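Print this page | E-mail this to a friend
Filed under: Desktop troubleshooting, Interviews

"Read the last line of the log first"

I've been moaning about shared DLLs on here for years, so when the developer behind Stekatau agreed to a chat I cleared my whole afternoon. Stekatau is a little Windows tool that tells you which library a program has really loaded, and from which folder. I'd been using it since February and had a list of questions as long as my arm (most of them complaints, I'll admit).

We talked over a fairly crackly line. I asked where it all started.

"With a printer add-on called Fudeck," she told me. "It put its own copy of a library into the system folder and 19 of our office machines stopped opening invoices. The error said a module was missing. It wasn't missing, it was the wrong one, and I lost 4 days to that."

Anyone who's met error 126 will know the feeling! Windows says the module can't be found, you look, and there it is, staring back at you. What's often gone astray is something that file depends on, and the message doesn't say which.

"People copy a DLL off some download site and drop it in," she said. "Please don't. You don't know what it is, and half the time it's the 32-bit one in a 64-bit program. Then you get error 193 and think you've made progress."

I have done exactly that, more than once, and I kept quiet about it.

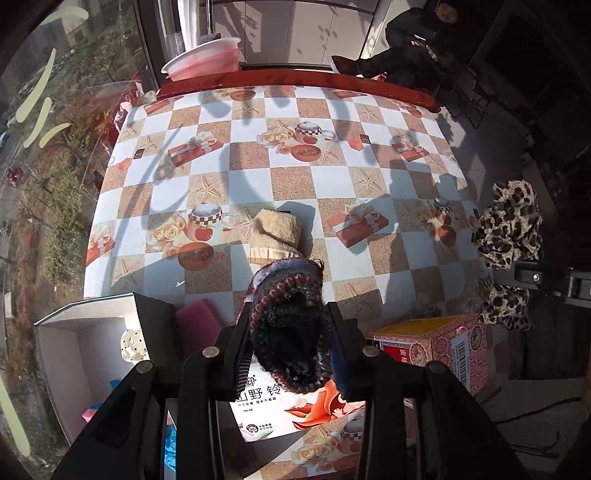
On reading the log

My biggest grumble was the log. Mine ran to 252 lines for one small accounts program, and I told her so.

"That's quite short," she laughed. "Start at the bottom. The last library it tried to load is nearly always your culprit, or it's sitting next to it. Then look at the folder. If it's come from somewhere daft, like an old Osman install, you've got your answer."

Osman was the backup program I took off my own PC ages ago - or thought I had. I checked while we were talking and its folder was still in my PATH. She was very nice about it.

What's next

The new version will cope with delay-loaded libraries, the ones a program only asks for when you click on something. She's had 145 bug reports about those, and plenty came from people running Stadier, which loads its whole reporting side that way.

"It'll be ready when it's ready," she said, and then her kettle went off, so I let her go. I've since tidied up my PATH and the accounts program opens first time.

Last updated: April 23, 2021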